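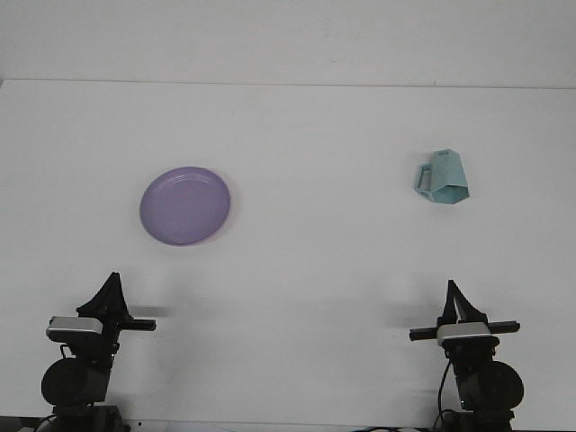 Plate and mug on the white table, both grippers closed.

From: Risitz bench
To: small-arms list
Date: December 3, 2020
Subject: Re: [small-arms] Anyone own the Soltura two-arm kit?

> Hi all, I'm looking at the Soltura two-arm kit for our teaching
> lab and the product page is all adjectives. Does anyone here own
> one? What I want to know is (a) how long the setup takes if you
> are not a robotics person, (b) whether the wrist cameras are any
> good, and (c) if the extended support plan from Bruddale is worth
> paying for. We'd mostly be doing tabletop stuff, cups and dishes
> and so on. I've also been looking at the Kaewkla single arm, which
> is a lot cheaper.
>
> Thanks in advance, and sorry if this has come up before.

It has come up before, but the old thread was mostly people arguing about mounting screws, so I don't blame you for asking again!

We've had ours since March and I use it most days, so I can give you the long version. The picture is our bench with a plate and a mug on it, which is the sort of tabletop stuff you're asking about. The purple plate and the teal mug with all the flat facets are the two I use the most. A mug lying on its side is a great test, by the way. An upright mug by the handle is something you'll get going pretty fast, but tip it over and suddenly you have to think about which way the handle sticks out and what the wrist has to do to get there.

(a) Setup. The manual says one afternoon. It took me 2 days, and I'd call myself handy but I'm no engineer. The arms themselves went together fine (the bolts are sorted by step, bless them). What ate my time was the cabling and then the calibration, where you move each arm through a list of poses and the software complains if you go too fast. It complains in a very vague way, too. I redid the left arm 5 times before I worked out that I had a connector that wasn't pushed all the way in. So check your connectors first and then check them again. Also leave yourself plenty of slack in the wrist cables, more than looks neat. I made mine nice and tidy the first time and had to undo the whole thing as soon as I tried a big wrist turn.

(b) Cameras. I like them! They sit right under the fingers, so you get a good close look at whatever you're going for. Color is decent. Focus is fixed, and very close up things go soft, but by then you're pretty much holding the object anyway. My one real gripe is white on white. We have a white table and a white wall behind it, and the first thing I tried was a set of white bowls, which was dumb of me. Colored dishes fixed that overnight. If your lab has a choice, get a table that isn't glossy. You'll still get soft shadows from the arms, and I spent a while fussing with lamps before deciding I could live with them.

The grippers are the plain two-finger kind. Good on handles and on rims. Plates are harder than you'd think, because a plate flat on the table doesn't give you much to grab. What works for us is one arm steadying one side while the other comes in low at the rim, and that's the main reason I'd steer you away from the Kaewkla if dishes are your thing. I borrowed a Kaewkla for a couple of weeks and it's a sweet little arm, quieter than the Soltura and much easier to carry around. For sorting blocks or teaching people the basics I'd buy it tomorrow. But with one arm I kept pushing the plate all over the table and I never found a way around it that I liked.

(c) The Bruddale plan. Hmm. I paid for it and I have mixed feelings. I've used it twice. The first time was a finger pad that peeled, and they mailed a new set with no fuss at all. The second was a software question and I got a canned reply, then another canned reply, then a proper answer that was one line long and fixed it. If you have somebody on staff who is comfortable poking at config files, I'd skip it and put the money toward spare finger pads. If it's just you, get it for the first year and then see.

One more thing that isn't on the product page: the software wants to keep every run you do, and the drive fills up fast. I looked one morning and 46 percent of it was gone, all from practice runs I didn't care about. The setting to turn that off is under Storage, not under Recording where any sane person would look. When I finally did a proper batch of 100 runs I put it on an external drive and had no trouble.

Would I buy it again? Yep, I would. I grumble at it a lot but I haven't gone looking for a replacement.

What size is the table you'd be putting it on? Ours only just works with both arms mounted along the front, and I'd want to know that before you order the standard brackets. I can measure our spacing and post it here if that helps.

Cheers from the Risitz bench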